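Festach revises shelf guide for soft-pack tissues

August 24, 2019

Festach has issued a revised guide for stocking soft-pack facial tissues on small wire shelving. The guide replaces the general paper goods sheet, which was written for boxed tissues and gave no separate instructions for packs in plastic film. It applies to the three-level Pludia unit and to other open wire units with flat boards.

The main change concerns pile height. The old sheet allowed stock to be stacked up to the underside of the board above. Under the new guide, soft packs are laid flat, long side parallel to the front edge, and the pile stops one pack short of the clearance. On the top level, where there is no board above, the pile stops at the height of the side mesh. 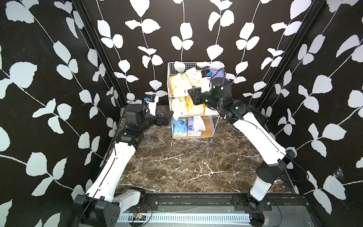 Packaged tissues on three levels of a white wire shelving unit, with one pack hanging over the edge of the middle level.

Overhang is covered in a section of its own. A soft pack has no rigid base, so the part that extends past the board bends downward and pulls the rest of the pack with it. The guide sets the limit at one quarter of the pack's short side. Anything past that is to be pushed back or taken off and laid again. Pushing is permitted only with a flat surface against the full side of the pack. Pressure on one corner tends to fold the pack under its neighbor, and the fold is hard to find once a second layer is on top.

The guide was prepared by Rafail Vrettos on the basis of a trial at four shops supplied by Festach, among them the Đinh store, where the Pludia unit is used for mixed household paper. The trial ran for two weeks and covered 1,048 packs. Of these, 107 were set aside with damaged film. Most of the damage was along the end seam. A smaller share consisted of punctures, which the guide attributes to contact with cut wire ends at the rear corners of older units. Those units should have the wire ends capped before restocking.

Film condition is checked before a pack goes on the shelf. The guide separates two cases. Outer wrap, meaning the clear or white film that holds several packs together, is removed in full, and no loose sheet of it may stay attached to a pack. Inner film, meaning the printed wrap around the tissues themselves, must be closed at both ends. A pack with an open inner film goes into the returns crate even if the tissues are clean. Crinkled film is accepted if the seam holds.

Packs waiting to be shelved may be placed on the floor beside the unit, which the old sheet did not allow. The condition is that the floor has been swept and that the packs lie in a single layer. They should be grouped by color or print, in the order in which they will go up. Loose wrap is to be cleared before the first pack is lifted, as film lying under a pack is easily picked up along with it.
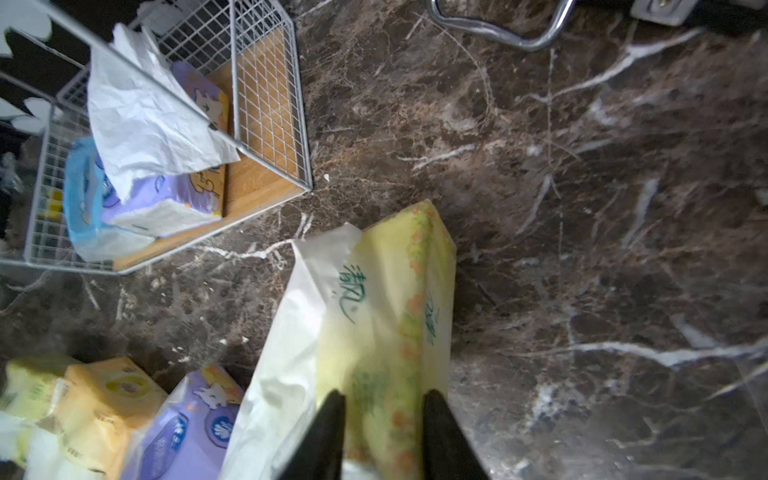 Rostyslav Symonenko, writing to the Jeltier trade bulletin after a draft was circulated, objected to the floor provision. In his view a low bench or an upturned crate costs nothing and keeps the printed film away from grit, and a swept floor stays swept only until the next delivery comes in. He also asked why the guide gives a limit for overhang at the front and none for the sides, where a pack can work its way into the mesh and tear when it is pulled out.

Vrettos has accepted the second point. The published version adds a side gap of one finger's width between the last pack in a row and the wire. The floor provision stays, with a note that a bench is preferred where there is space for one. At the Đinh store the aisle beside the unit is too narrow for a bench and a restocking cart at the same time.

Lifting is described in more detail than before. A soft pack should be held across its short side, near the middle, with enough pressure to keep the film from sliding over the tissues. Held near one end, the pack sags at the other and arrives at the shelf at an angle. The high end then reaches the board first and the low end catches on the front wire. If this happens, the pack is drawn back clear of the unit, leveled and brought in again. It should not be forced over the wire.

Placement begins at the back. The first row goes against the rear mesh, and each row after that is set down and slid no more than half its own length. Longer slides drag the film against the board and bunch it at the leading end. Boards with a rough front edge should be sanded or turned around.
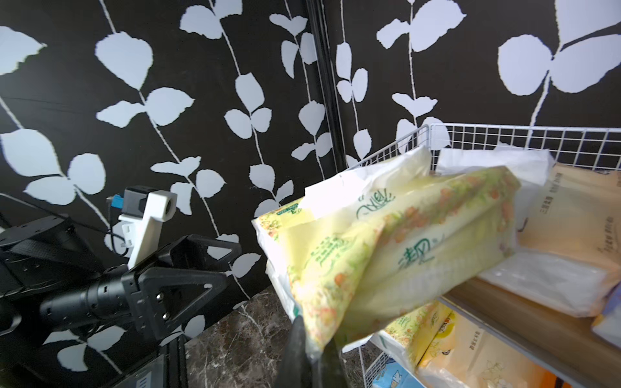

Mixed stock is permitted on one level, provided that packs of the same size stay in the same row. Paper-wrapped packs may share a board with film-wrapped ones. They are placed at the bottom of the pile, where their wrapping gives better grip. Two film-wrapped packs of different sizes should not be stacked directly, since the upper one slides as soon as the pile is touched. Prints face forward where the pack has a clear front. For packs printed on several sides, the guide leaves the choice to the shop.

The section on level order is short. Heavier multipacks go on the bottom board, full-size single packs on the middle, and small or light packs on top. Shops that keep a single size may fill the levels in any order but should restock the bottom board first, so that the unit does not become top-heavy during the work. Units placed on polished stone or tile need rubber feet, and the feet are to be checked once a month.

An earlier draft included a fixed number of packs per level. This was dropped after the trial. Pack thickness varied too much between suppliers for a single figure to be useful, and shops that followed the number ended up with either a half-empty board or a pile pressed against the one above.

Printed copies will go out with the regular August delivery. Shops using the old sheet may keep it for boxed tissues, to which it continues to apply without changes. Comments on the new guide are collected by Festach through the order desk, and a further revision is planned once the side gap has been tested on the narrower Pludia unit.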